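Tagged: Home & Hobby Robots > Simulation > Troubleshooting

Two-arm robot in simulator lets go of objects partway through a lift

Posted by Getsemaní Maldonado, September 27, 2021

Hi everyone! I've been having a wonderful time with a two-armed mobile robot in the Gotum simulator and I've finally hit something I can't fix by myself. The robot drives up to a table, picks up a small item and puts it in a tray. When it works it's a joy to watch. The trouble is that it mostly doesn't work anymore.

The fingers close fine, the arm starts up, and then partway through the lift the item slides out or shoots across the room like a watermelon seed. Once it ended up inside the wall. I ran 200 lifts overnight and 22 finished properly. Back in August, before I moved to the newer Prirnard gripper model, I almost never saw a drop.

Things I've tried: raising the friction on the fingers (a little better, then worse), squeezing harder (much worse!), and swapping the item for a plain block, which dropped too. The left and right arms both do it. I'd love to get this sorted before I try any of it on real hardware. Where would you look first?

rivet_and_rye

Oh, I know this one, and it's a fun one to chase! Squeezing harder makes it worse, and that points at the contact between the fingers and the item. If the fingers are told to close to a width smaller than the item, they end up pushed a tiny bit inside it. The simulator sees two solid things overlapping and shoves them apart, hard. There's your watermelon seed.

Do these in order and rerun the same batch after each one:

Put the friction back where it was in August. Change one thing at a time or you'll never know what did it.

Cap the closing force. The newer gripper models often come with a much higher limit than the old ones, so open both files side by side and compare.

Make the time step smaller. Halve it and see. It'll run slower, but if the drops go away you've learned a lot.

Turn on the view that shows collision shapes. I lost 17 evenings to a finger pad whose collision shape stuck out past the part I could see. It was gripping on one sharp corner the whole time, and I was busy tuning friction!

Also check the weight of the item. A pen that weighs next to nothing between two very strong fingers is a hard case for any physics engine. I wouldn't go below what the real thing weighs on a kitchen scale.

Please post what you find, I love these.

Cruickshank

update your graphics driver. fixed mine

oldbelt_newgears

I'd add one safety thing to the good advice from rivet_and_rye, and I say this as somebody who adores these machines. Don't carry the "squeeze harder" settings over to a real arm, even for a quick test. In the simulator too much force gives you a flying pen. On a bench it gives you a pinched finger or a cracked gripper. I keep a separate settings file for hardware, with the force limit written on the first line, and I start at the lowest setting that will hold a sponge.

As for the drops, look at how fast the lift starts. My Rorness arm went from standing still to full speed in one jump and everything slipped at that same moment. I added a short pause after the fingers close and a gentle ramp on the way up, and my longest streak without a drop went from 7 lifts to a whole evening. It took me ten minutes to write and I was grinning like a kid.

Log the finger position during the lift too. If the gap between the fingers shrinks before the item goes, it's slipping. If the gap jumps open, the physics is pushing it out, and you want the time step and the collision shapes.
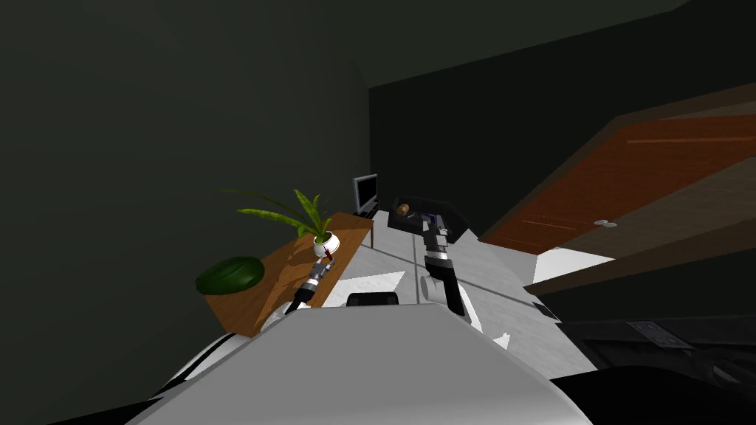
Should the robot stop by itself when it drops something, or carry on to the tray?

Have it stop. Check the finger gap just after the lift begins, and if the fingers have closed all the way, there's nothing between them, so hold the arm still and log a failed grasp. Carrying on hides the fault, and on real hardware it can send the arm sweeping over an item that's now lying in its way. Once the stop works well you can add one automatic retry from a safe height, and that part is great fun to build.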